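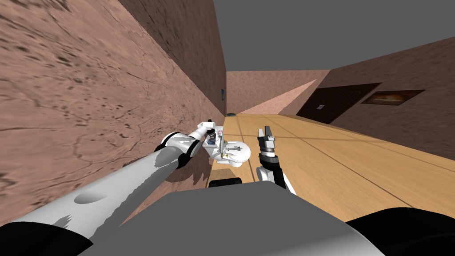 *Sunday, February 12, 2023*

# Vornum Home Pack: my notes and data card

Hi! I've been messing with the Vornum Home Pack (the two-arm simulation kit from Barnis) and figured I'd write up what I know, mostly so Nesrin Polat stops having to answer my emails. She looks after the pack over there and she's been very patient with me.

## What you get

- 790 simulated episodes, all with a two-arm robot in furnished rooms
- camera views from the robot's body plus one at the gripper
- a loader script and a small viewer called Trullon
- a license file you should really read before you pay for anything

There are 520 episodes in the basic tier and you need the full one for the rest. I bought the full one. Would I do it again? Probably, yeah, but try the basic tier first and see if you like the file layout (I didn't, at first).

## The rooms

Plank floors, speckled pinkish-brown walls, doors, framed pictures, the odd small thing lying on the floor. The objects are a grab bag, and scale is all over the place. A toilet can be small enough to fit in one gripper! If you're training anything that leans on real-world sizes, check the object scale field before you start and filter on it.

The body view can also be tilted pretty hard. I straighten mine in preprocessing, but I kept a raw copy too and I'd tell you to do the same.

## The gripper view

I like this one best. Both fingers stay in view, so open and closed are easy to label by eye. Flat gray areas give you almost nothing to track, though, and my feature matcher hated them.

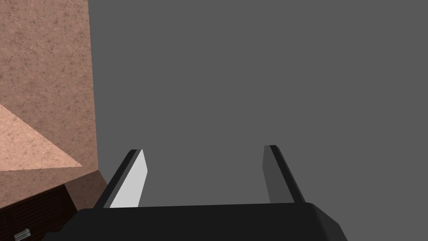
*Gripper view, fingers open, speckled surface on the left.*

## Loading it

```
pip install -r requirements.txt
python load_pack.py --root ./vornum --view gripper
```

Leave off `--view` and it loads everything, and then your laptop fan takes off. Ask me how I know.

## Stuff that bugged me

- Trullon forgets your window layout every single time
- no depth for the gripper view (Nesrin says it's planned for September, fingers crossed)
- the Dönmez converter works fine but renames your joints, so keep the old names somewhere

## Splits

I use 700 episodes for training and hold out the rest. The list is in `splits/mine.txt`, and it's by room, so don't shuffle it!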